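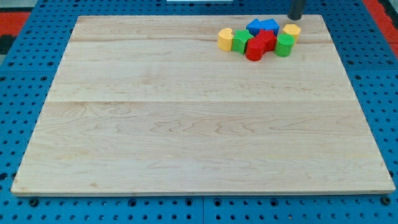

I have wanted to see the Plitstead workshop ever since my sister gave my kids a bag of their shape blocks, and this November I finally got to go. They open the doors twice a year, you put your name on a list, and if you're lucky you get an email with a parking map. I was lucky! The drive was 38 miles for me, mostly behind a gravel truck, and I did not mind one bit.

Our guide was Soledad Quezada, who runs the finishing room and talks with both hands. She took us in through the lumber store first. I could have stayed there all morning. Racks of maple up to the ceiling, every board marked in chalk, and that sweet, dusty smell. She let us pull a few out and tilt them toward the window to see the figure move. Some of it is nearly plain and some ripples like sand after the tide has gone out, and she likes to put both kinds in the same panel. The big play boards are glued up from several planks, and if you get your nose down close you can follow the seams from one side to the other. A man in our group asked if the streaks and flecks counted as flaws. "We pick those," she said, and moved right along.

The cutting room was loud, so we got earplugs and a lot of pointing. I can report that a star is a pain to cut (all those inside corners) and a cylinder is easy, and that the offcuts go home with whoever has a wood stove.

Then the paint! The colors are mixed in a side room hardly bigger than my pantry, and the wall is covered with dipped test sticks going back years. I counted four greens I would have sworn were the same green. Trinidad Saavedra does the mixing and has been at it long enough to tell them apart across the room. She showed us the yellow they gave up on, which looked fine to me until she put it next to the one they use now. Poor thing looked like old mustard.

The part I'd been waiting for was the play table at the end. They had one of the maple boards laid out flat on a blue worktable with holes all over the top, and a little huddle of blocks up toward the far side: yellow with rounded lobes like a heart, a green star, a red star, a red cylinder, a couple of faceted blue ones pushed together at the back. So simple, and the colors really sing against that pale wood. I liked how much bare board there was, too. My two would have a whole town on it in ten minutes.

We were told to go ahead and handle things, so I did, for longer than most of the children. The grain was lovely under my fingertips, silky one way and a tiny bit draggy the other.

After that there was coffee and a plum cake in the packing area, and the seconds shelf, where I lost my head a little. There's a smaller range called Marneo that I'd never seen in a store, and I came home with a bag of it plus one stray star for the kitchen windowsill. The full-size boards aren't cheap and I talked myself out of one. I'm still thinking about it.

If you want to go, sign up early. Soledad told us 498 people had put their names down for this round, and the groups are small. Wear shoes you can sweep sawdust out of. There's a bench outside by the lumber door that gets the sun until noon, and the bakery on Herrera Street does a good egg sandwich to eat on it. The next open day is in spring, and my name is already on the list.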